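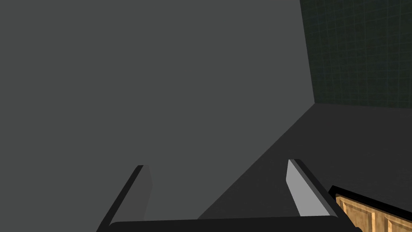

Unit 4: Budgeting before you buy
Instructor: Emlyn Wynne
June 2025

Last time we finished the payload worksheet. Today is my favorite part of the course, where the wish list meets the money! Start in simulation. You can try a two-armed robot in a furnished room long before anyone signs an order. 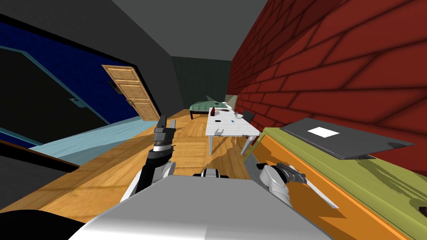
PLANNING NOTES

Write down what the arms must get past: an open door, a table against a wall, a cabinet close by the body. Then price the Finddale case:

Spare gripper fingers, per set: $291
Mounting and cabling: $1,257
Training and setup: $3,000

Budget 4 sets of fingers. Mimoza Lazarević ran the Closstead purchase and wishes she had ordered that many (her slides are in the folder, and they're great). Keep freight on its own line.

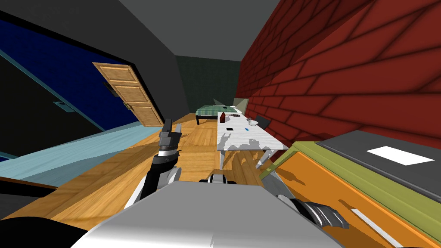 Homework

Redo the Finddale budget for a room with a narrower door. Show which lines change and which stay put. One page is plenty, and bring your quote questions to class, the odder the better!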